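Workshop Tips: Toggle Clamps and the Clamp Board

These tips come out of the robotics club at Junddale. Our project this year is called Zundus. The task is to have an arm open and close toggle clamps on a small fixture plate, first on screen and then on a real bench. Most of what we learned applies to anyone who uses toggle clamps at home, on a drill press table or a glue-up jig, so the general tips come first and the robot tips are mixed in after that.

Picking a clamp

Toggle clamps come in a few basic styles. Vertical handle clamps stand up when they are closed. Horizontal handle clamps lie down when they are closed and stay out of the way of tall tools. Push-pull clamps move a plunger straight in and out. For a first jig, buy one of each in the smallest size and try them before you order more. We bought ours loose at Bauerfeind, the hardware counter in town, and took back two that were too stiff for the younger students to close.

Check the base holes before you leave the store. Some bases have slots and some have round holes. Slots let you slide the clamp a little after the screws are in, and you will want that.

Laying out the plate

Set all the clamps on the plate before you drill anything. Open and close each one by hand, all the way, and watch where the handle goes. A clamp that fits fine when closed can hit its neighbor when open. Mark the full swing of each handle in pencil.

Let one clamp hang its handle past the edge of the plate if that keeps the middle clear. Just make sure the table has room for it on that side, and that no one will brush it with a sleeve.

Space between clamps should be set by whatever will be reaching in. For a hand, that is the width of your knuckles. For a gripper, it is the width of the fingers fully open plus a bit. We got this wrong on our first layout and had to move the middle clamp.

Bolt the plate down at the corners. A plate held with double-sided tape will creep, and you won't notice until your last measurement doesn't match your first one.

Trying it on screen first

We build the bench in our simulator, Wukus, before we touch hardware. If your club has any kind of simulator, do the same. A wrong move there costs a restart.

Model the furniture as well as the fixture. Walls, cabinets and table legs take up room, and an arm that swings wide will find them. Put the second arm's pedestal in too, even if that arm is parked for the whole run.

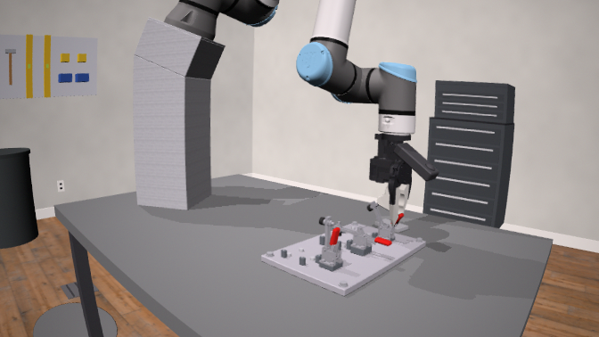
The Zundus bench in simulation, with the gripper down over the clamps.

A few things to check once the bench is built:

– Stop the arm just above the clamps and look at it from the side. From straight above, a gap of a finger's width and no gap at all look the same.

– Turn the plate at an angle to the table and run the same job again. If the program only works with the plate square, it has memorized numbers somewhere. Find them.

– Make the handles a color that nothing else on the bench uses. Ours are red. Students find them faster, and so does the software.

– Keep the approach slow for the last stretch. The fast part of the move can be as fast as you like.

Do not spend a month making the room look nice. A plain wall and a plain floor are enough. Two of our students put a tool poster up on the back wall, which was fun for an afternoon, and then we moved on.

Working from the gripper view

The view from behind the fingers is the one our students use most, and it takes getting used to. A wide lens bends straight edges. The sides of the plate bow outward and the table seems to curve away. Students who try to line up a finger with the plate edge by eye will be off every time, more so toward the rim of the circle.

Use the clamps as your landmarks. A red handle is easy to pick out wherever it sits. Small bolts and holes are not, and a light-colored clamp on a light plate can almost disappear.
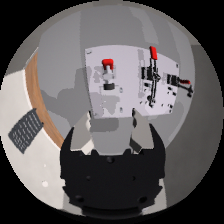 Gripper view of the board. The clamp at the right edge points out over the table.

Tips for anyone driving from this view:

Say out loud which clamp you are going to, and which way its handle will move, before you press anything. Have a second student repeat it back. It sounds silly and it has saved us a lot of restarts.

Name the clamps left, middle and right, as seen from the gripper. We tried numbers first. Half the group counted from the other end.

Watch the shadows. A shadow sliding across the plate tells you the arm is moving even when the fingers seem to stay in one place, which they always do from this view, as the lens rides with them. But do not steer by a shadow. Beginners tend to go for the dark shape next to a clamp instead of the clamp.

Open the fingers before you come down. All the way open, every time. Close them only when the handle is between them.

Change drivers every 15 minutes. Attention drops after that, and the next person in line is getting bored anyway.

Keeping a log

We write one line per run. Date, driver, which clamp, open or close, and one word for how it went. Last season we filled almost 200 lines in a plain spiral notebook. When something starts going wrong, read back a page before you change any settings. Most of the time you can see the run where it began.

Save a still from the gripper view at the start of each run. The plate should be in the same spot as the last time you saved one. If the board sits further to one side, or a handle has a different tilt, sort that out before you drive.

Keep the stills in folders by clamp, and keep the bad runs. The bad ones are more useful when new students join.
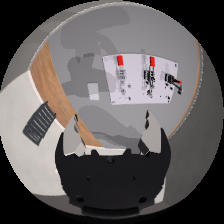
Moving to the real bench

When the on-screen version works, build the real plate to match it, and measure the real one twice. Our wooden mock-up plate was off by one drill hole and we blamed the program for most of an evening.

Put a drop of light oil on each pivot and wipe off the extra. Oil that runs onto the rubber tip will make the clamp slip.

Set the spindle so the clamp closes with a firm push and no more. If you have to lean on it, back the spindle off half a turn and try again. Lock the nut after that. People forget the nut.

Keep fingers off the plate whenever the arm has power. One student stands at the stop button and has no other job.

Clear the table before each run. Pencils, hex keys and tape all end up under the plate somehow. The tool cabinet should be shut, with no drawers left out where the arm can reach.

Cleaning up

Leave every clamp open at the end of the session. Springy tips keep their shape longer that way, and whoever comes in next can see right away that nothing is under load.

Brush the plate, then wipe it with a dry rag. Skip the water on bare steel.

Spare tips, nuts and screws go in one jar with a lid. Ours is a peanut butter jar and it has lasted longer than the proper organizer we started with. Tape a spare hex key to the underside of the lid, in the size that fits your spindles.

If you are building a clamp board with your own class and want our hole layout, write to us and we will send a copy you can print. Check the printed scale with a ruler before you drill.

Junddale Robotics Club, Room 2602 | Contact us | Copyright Junddale Robotics Club | Back to top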